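Prerkside - Controls and Perception Sync, Minutes
October - recorded by Ehsan Mohammadi
Last updated 4:40 p.m.

1. Drawer task in simulation
Views from the Zaltum scene were reviewed with the planner log.
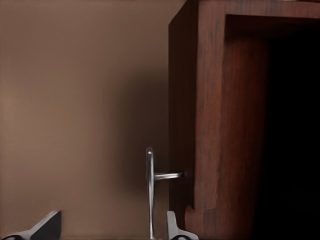
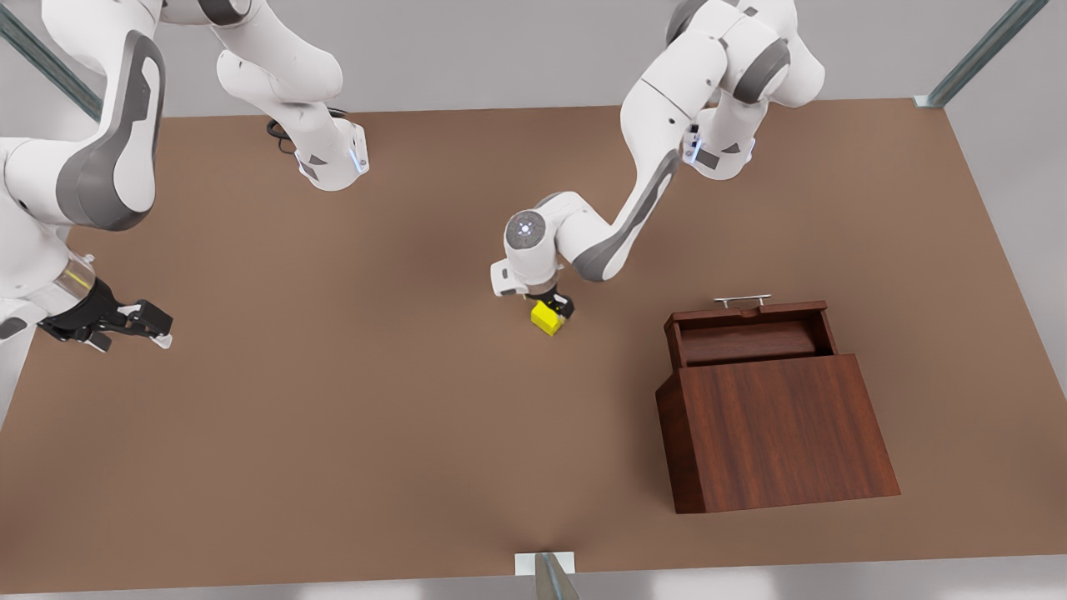
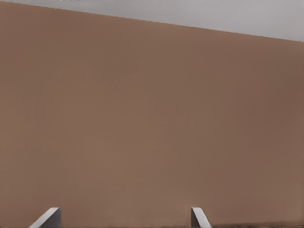
Simulated views, in order: fingers on either side of the cabinet handle; both arms, cube in one gripper; open gripper over bare tabletop.

Of 100 seeded runs, 18 ended in a planner timeout. Ghaffari traced most of them to the grasp pose solver, which restarts whenever the depth estimate drops out over plain surfaces. Agreed to hold the last valid estimate for 2 seconds before a restart.

2. Ciltus planner
Collision padding on the open drawer stays as is. Arm-to-arm checks move into the main loop - the separate thread is to be removed.

Actions: Mohammadi to patch the solver and rerun the same seeds. Ghaffari to post timing logs.

2 comments - 0 shares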